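Elogio de la siesta corta

Llevo años defendiendo la siesta en sobremesas y ascensores, y por fin me han dejado una página para hacerlo por escrito. ¡Ya era hora! Me refiero a la corta, la de 20 minutos, la que cabe entre el café y la primera llamada de la tarde. La otra, la de persiana bajada y pijama, tiene sus fieles y les deseo lo mejor, pero yo me levanto de ella sin saber en qué año vivo.

Aprendí a dormir así en Korness, donde pasé un invierno traduciendo manuales. Mi jefa, Darlene Chisholm, cerraba la puerta a las dos y media y no la abría hasta las tres menos diez. Al principio pensé que era una manía de gente importante. Luego me fijé en que las mejores decisiones de la oficina se tomaban siempre después, cuando salía ella con la marca del cojín en la mejilla y un humor estupendo.

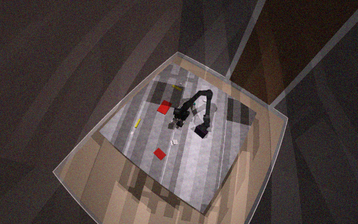

La probé una tarde de diciembre, sentado, con el abrigo por encima, y aquello me pareció una maravilla. Uno cierra los ojos con un párrafo atascado y los abre con el verbo que faltaba (no siempre, pero más veces de las que consigo pegado a la pantalla). Desde entonces he dormido en estaciones, en bibliotecas y una vez en la sala de espera de un notario, que tuvo la delicadeza de llamar primero al siguiente.

Me dicen que es un lujo, y en parte tienen razón. Quien atiende una caja o conduce un autobús no puede echarse cuando le apetece. Pero eso me parece un argumento para repartir mejor el descanso, y me entusiasma que algunas empresas empiecen a hacerlo. En Dumel, donde trabaja mi amigo Hamish Mowat, han puesto dos butacas en un cuarto que antes guardaba archivadores. Hay lista de turnos y se llena.

También me dicen que quita el sueño de la noche. A mí no, y eso que duermo la siesta desde hace 17 años. Eso sí, nunca después de las cuatro, y con despertador, que la confianza en uno mismo a esas horas es muy traicionera.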